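Tanoli handled basket and paddle brush: two months in

I have long, thick hair that tangles if I so much as look at a scarf, and I also have one very small bathroom with exactly one shelf. So when I finally threw out my old brush (half the bristles had lost their tips and it was scratching my scalp) I figured I'd fix the shelf situation in the same order. I ended up with two Tanoli things, the light blue paddle brush and the little white basket with the handle. I've been using both since August and I have opinions, mostly good ones.

I bought them from Jetasetti, where the basket was 200 and the brush was 780 in our points thing from work, so 980 total out of the 994 I had left. I'm telling you that so you know I didn't pay cash, and people get funny about that in reviews. I'd have bought the brush with money. The basket I'd have thought about for a while first.

I'll start with the basket, mainly because it was the one I expected to hate. I've had those thin white plastic caddies before and they always go the same way: the handle pops out of one side, you carry it around lopsided for a month and then it ends up under the sink holding sponges. This one has an arched handle and it's a nice height – you can get your whole hand under it without scraping your knuckles on whatever is inside.

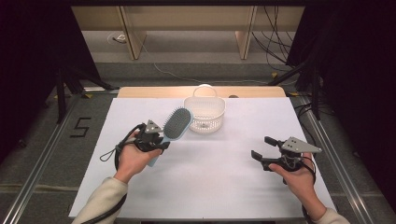 I'm picky about how a basket sits, too. My old one rocked. You'd drop a bottle of conditioner in and the whole thing would tip toward you like it wanted to jump off the shelf. I have filled this one with all kinds of junk (two bottles, a tub of hair clips, a comb, a travel hairspray that I've owned forever) and it stays put. I did once load it with a full-size shampoo and a full-size conditioner on the same side and yes, it leaned, but come on, that's on me.

The open sides are great for a bathroom. Things get air, and you can sort of see what's down in there before you go digging. The flip side is that small stuff gets out. Bobby pins go right through the slots and I've been finding them on the floor with my bare feet, which is a terrible way to find a bobby pin. I now keep mine in an old mint tin inside the basket and that took care of it.

Okay, and the label. Why do companies do this! There's a little barcode sticker on the front and it's on the ribs, so there's no flat surface to get a fingernail under. Mine came off in about nine shreds and left gum on every rib it touched. I went at it with dish soap, then with cooking oil, then with dish soap again to get the oil off. If you're giving this as a gift, leave yourself an evening. I'm taking off half a star for that alone and I don't feel bad about it.

One more basket thing is the size. It's small. I'd call it a one-person basket. If you want somewhere to dump everything for a whole family you'll want something bigger, and if you share a bathroom you could get two and put one at each end of the shelf. With the brush standing in it handle down, I've still got space for my everyday stuff, and that's all I wanted from it.
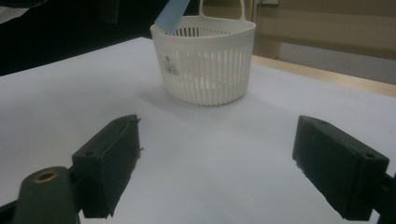 The brush

This is the part I was excited about. It's a paddle brush with an oval head, a gray cushion pad and a light blue handle, and the blue is very soft and pastel, close to the color of those after-dinner mints. I normally buy black everything so this was me being adventurous.

The bristles are thin and they have little round tips on the ends, pale blue like the handle, and the tips are the reason I picked it. My last brush, an Adton, had the same kind of thing but they started dropping off after a few months, and once they go you're basically combing your head with wire. I check these every week or so (I know) and so far I haven't lost any. Two months isn't forever, so I'll come back and update this if they start to go.

On dry hair it's lovely. The cushion gives just enough that when you hit a knot the brush kind of backs off instead of yanking. I start at the ends and work up, and I can get through my whole head in a couple of minutes, where the old one took me long enough to let my coffee get cold. On wet hair I'm less sold. It'll do it, but I still reach for a wide comb first and then go over everything with the brush afterward.

The bristles fan out a lot toward the edges, and that took me a few days to get used to. They catch the hair by my ears earlier than I expect. Great for sweeping everything back into a ponytail, kind of annoying around hoop earrings. Take the earrings out first. Trust me.
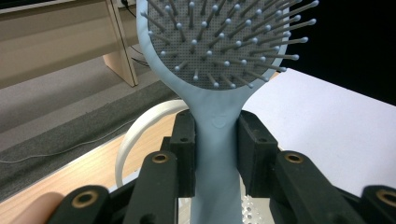
The light blue brush from the front, with the round-tipped bristles and the gray pad.

The handle is long and fairly slim, and it tapers a little. I have big hands and I still like it, though my sister tried it and said she wanted something chunkier to hold on to. There's a faint oval mark molded into the plastic up by the neck that I didn't notice for weeks. It doesn't bother me and I can't feel it when I'm brushing.

Cleaning is so-so. Hair comes out of the pad easily enough if you run the tail of a comb down between the rows, but fluff settles in around the base of the bristles and you need an old toothbrush to shift it. The pad has all these tiny holes in it, so I don't dunk it. I wipe it with a damp cloth and lay it bristles down on a towel overnight. I did dunk the Adton once and it squelched for two days.

I also looked at the Tostach set before I bought these, the one where you get a brush, a comb and a mirror in a zip case. It got up to 46 off at one point and I nearly went for it, but I have a mirror, I have combs, and I'd have ended up with a zip case rolling around in a drawer. If you travel a lot it might make more sense for you than it did for me.

So, scores. Brush gets four and a half out of five, and I'd go to five if it were easier to clean. Basket gets three and a half – good shape, comfortable handle, doesn't tip unless you make it, evil sticker. I'd order the brush again tomorrow, and I'm thinking about a second basket for the kitchen windowsill, for the garlic and the small onions, if they ever do it in the same blue as the brush.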